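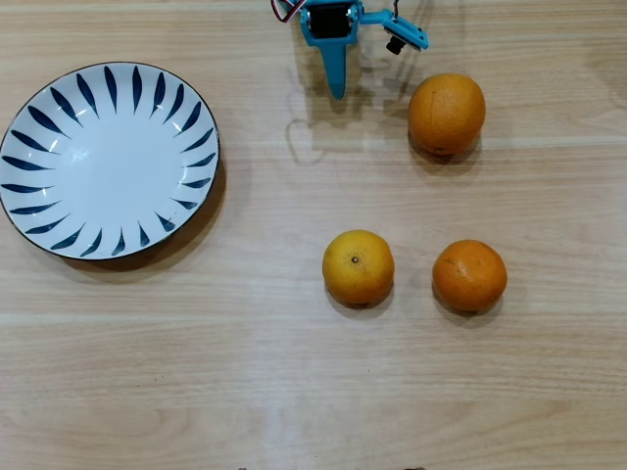 Lihua Zheng
Wednesday

1/ Our new result from the Lomer project is ready to share. The question was simple: if a policy learns to put fruit on a plate, how much of the training data does it really need?

2/ We recorded 1182 demonstrations by teleoperation. Then we removed the ones where the operator stopped in the middle and waited - long pauses, mostly before the grasp. After this filter, 789 were left.

3/ I expected a small loss, as we threw away one third of the data. Instead the success rate went up by 14 points on the same test positions. I ran it again with other seeds before I believed it.

4/ My explanation, which is still only a guess: the policy copies the pauses. With the full set it often stays above the orange and does not go down. With the filtered set it hesitates much less.

5/ What does not work yet: two oranges lying close together. The finger pushes the neighbour away and the grasp fails. From 61 failures which I watched on video, most are of this kind.

6/ Also please note it is one arm, one table and one type of fruit. I do not claim more than this.

7/ The filter is a short script, and Alcantara will use it on their drawer task in April. I am curious if they see the same effect.

8/ Someone asked about the threshold for a pause. We use two seconds. One second was too strict - it also removed good slow grasps.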